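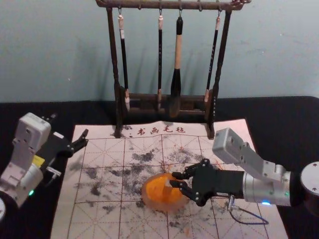

Preguntas frecuentes de la jornada de puertas abiertas del taller Urrutia, edición de diciembre. Las vamos contestando según llegan, perdón por el desorden. La que más se repite: ¿qué se ve exactamente en la mesa de caligrafía? Dos brazos, uno a cada lado de un fieltro de práctica con cuadrícula, y el soporte con los cuatro pinceles colgados al fondo. Las pinzas no son iguales: la del brazo blanco tiene dos dedos, la del plateado tiene varios dedos articulados y es la que agarra la pieza naranja. Se puede preguntar de todo durante el pase.

¿Hay que reservar?
Sí. 64 plazas por la mañana, 64 por la tarde. Sin reserva se entra solo si queda hueco, y eso lo sabemos en la puerta, no antes. No llaméis para preguntar, que no damos abasto.

¿Cuánto cuesta?
Nada. Gratis.

¿A qué hora empieza?
Puertas a las 10:00. Primer pase a las 10:30. Tarde desde las 16:00. Si llegáis con el pase empezado, esperáis al siguiente, no se interrumpe.

¿Dónde es?
Edificio Rotdale, sala 401. Cuarta planta, ascensor al fondo a la derecha. La entrada de la calle de atrás está cerrada, mucha gente se equivoca. El cartel de abajo todavía pone Fovitz, es el nombre antiguo, no hagais caso.

¿Cuánto dura la visita?
Una hora larga. Charla corta, mesa de caligrafía, mesa de montaje, preguntas. Luego podéis quedaros en el pasillo con los paneles.

¿Quién lleva la demostración?
Iara Cisternas, con alguien más del equipo. Iara hace los pases de la mañana seguro. Por la tarde depende.

¿Escriben caracteres de verdad?
Trazos sueltos. Horizontal, vertical, punto. Un carácter completo a veces, si el pase va bien de tiempo. Quien venga esperando un poema colgado en la pared se va a llevar un chasco.

¿Los brazos van solos o los mueve alguien?
Las dos cosas, por partes. Primero movimiento guiado por una persona, después repetición sin nadie a los mandos. Se avisa en voz alta de cuál es cuál. Si no se oye desde atrás, levantad la mano.
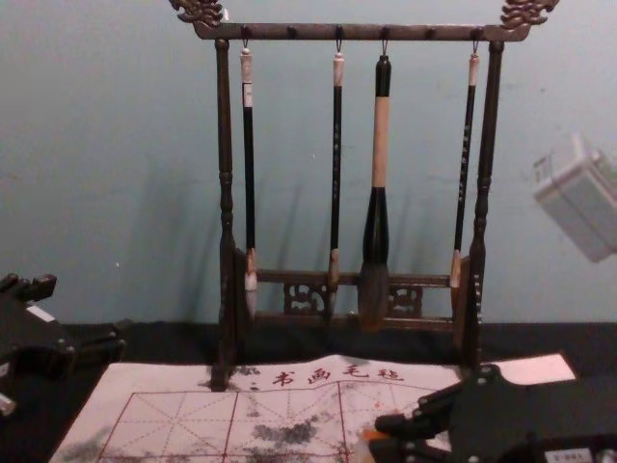 ¿Y por qué caligrafía y no mover cajas?
Porque el pincel perdona poco. Aprietas de más y el trazo se abre, aprietas de menos y no marca. Para enseñar control de fuerza a gente que no es del gremio funciona mucho mejor que una caja. Las cajas las tenéis en la otra mesa, la de montaje, para quien las eche de menos.

¿Qué es Alance?
El programa con el que se preparan las secuencias. Lo hemos hecho aquí. No está a la venta ni se puede descargar de momento. En el pasillo hay un panel con capturas y el esquema general.

¿Se pueden tocar los brazos?
No. Ni parados. La línea del suelo es la línea del suelo.

¿Y los pinceles?
En el pase no. Al final se saca un juego aparte para probar a mano, con agua, sobre otro fieltro. Niños primero.

¿Es apto para niños?
A partir de 8 años, con adulto. Más pequeños se aburren en la charla, lo sabemos del año pasado. Carritos se dejan en el pasillo.

¿Mancha?
Si probáis con agua, no. Si os acercais a la bandeja de tinta, sí, y la tinta no sale. Ropa clara bajo vuestra responsabilidad.

¿Puedo hacer fotos o vídeo?
Fotos sí, sin flash. Vídeo también, menos en la mesa de montaje. Trípodes no caben.

¿Hay material para llevarse?
Un folleto. Imprimimos 1000, así que coged uno para el vecino. En PDF lo subimos a esta misma página cuando acabe la jornada.

Vengo con un grupo del instituto, ¿qué hago?
Formulario de grupos, no el normal. Máximo 2 grupos por mañana, y los profes entran con ellos. Decidnos el curso, por favor, que la charla cambia bastante.

¿Es accesible en silla de ruedas?
Sí, ascensor y baño adaptado en la misma planta. Si avisáis en la reserva os guardamos sitio en primera fila.

¿Y si falla algo?
Pues se para y se explica qué ha fallado. Ha pasado otros años y fue el rato con mas preguntas. Si hay que anular un pase entero, correo a los inscritos y cambio de hora.

¿Cómo anulo mi reserva?
En el enlace del correo de confirmación. Hacedlo, hay lista de espera.

Si falta vuestra pregunta, al formulario de contacto. Contestamos por las tardes.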